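Floletti Releases Free Evening Prayer Guide for Small Groups

Flesedell – Floletti, a small Christian publishing ministry, has released a new evening prayer guide for home groups, church small groups and people who pray alone. The guide is called Ninh, and it is free to download and print. Printed copies are also available by mail for the cost of postage.

Ninh follows the Psalms. Each evening has one short reading, one question to think over, a time of silence and a closing prayer. Most evenings can be finished in 15 minutes, and groups that want to stay longer will find a second reading in the margin. There are 70 evenings in all, and they do not have to be done in a row.

The guide began as a set of loose pages used at a Wednesday-style midweek meeting in Flesedell. People kept asking for copies to take home, and the pages were rewritten twice before they were put together as a book. The final version runs to 171 pages, with wide margins for notes and large type on every page.

"We wanted something a tired person could pick up at 9:00 at night," the ministry said in a statement. "Many of our readers told us they had started prayer plans before and dropped them by the second week. Ninh has no dates in it. If you miss four nights, you open it where you left off."

The readings start with Psalm 4 and its line about lying down in peace. The early part of the guide stays with psalms of trust. The middle part turns to psalms of complaint and waiting, including Psalm 13, Psalm 42 and Psalm 88, which many prayer books pass over. The last part is given to thanksgiving and ends with Psalm 150. Short passages from the Gospels are set beside some of the psalms.

Floletti tested the guide with church groups before release. One group in Vimov used it over a full winter and asked for more silence and fewer questions, and the number of questions was cut as a result. Another group read it aloud with children present. The shorter prayers at the back of the book were added after that and are meant for families.

A leader's sheet comes with the download. It covers how to open a meeting, how to handle prayer requests that should stay private, and what to do when no one wants to speak first. Leaders do not need any training to use it.

The first printing is 2000 copies. Of these, 1548 have already been set aside for churches that asked for them ahead of time, and the rest will be mailed to individual readers in the order requests come in. A second printing is planned for July if there is need for it. Floletti asks that churches order only what they expect to use – leftover copies can be passed on to another congregation, a hospital chapel or a neighbor.

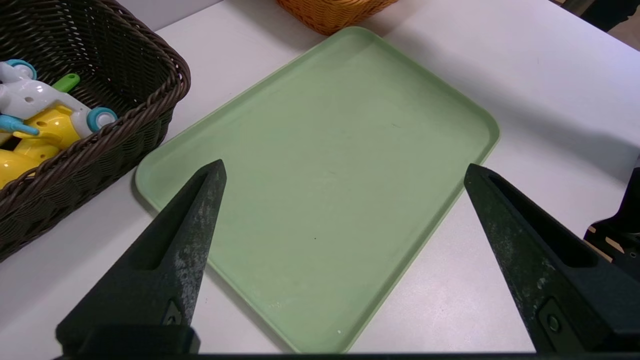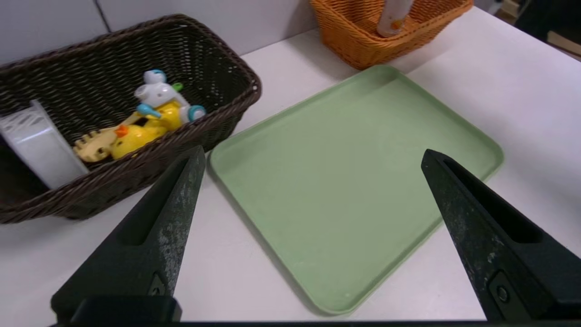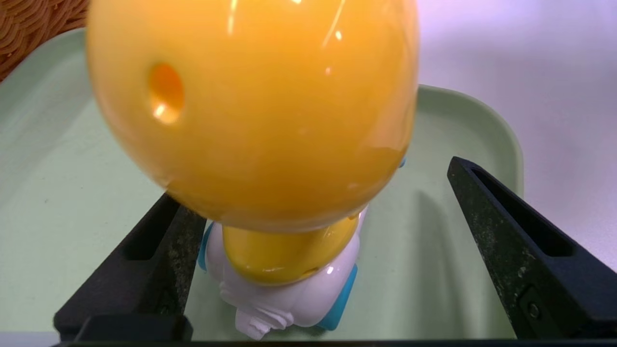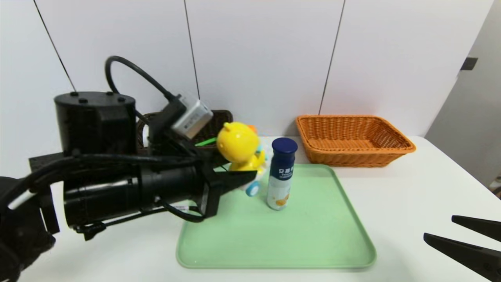

Groups are free to copy any part of Ninh for their own meetings. The text may not be sold. Churches that would like to translate the guide should write to the ministry first so that two groups do not end up working on the same language. A Spanish translation is under way, and an audio version is being recorded for people who have trouble reading print.

An open evening of prayer using the guide will be held at the Floletti reading room in Flesedell in July, starting at 7:00 p.m. There is no charge and no need to sign up. Bibles and copies of the guide will be provided.

About Floletti

Floletti publishes prayer guides, Bible reading plans and short devotional books for churches and homes. It is based in Flesedell and is supported by gifts from readers. Requests for printed copies can be sent through the contact form on the ministry's website.

Comments

gracenotes
Our group is on the ninth evening. Glad to see Psalm 88 in there. My husband read it out loud and we sat quiet for a good while after.

tworivers
Does the large type carry over to the download or only the printed one? My mother wants to use it on her tablet.

Floletti
@tworivers Both are the same. You can also zoom in on the download.

pewthree
Requested six for our church. Will there be a morning one too?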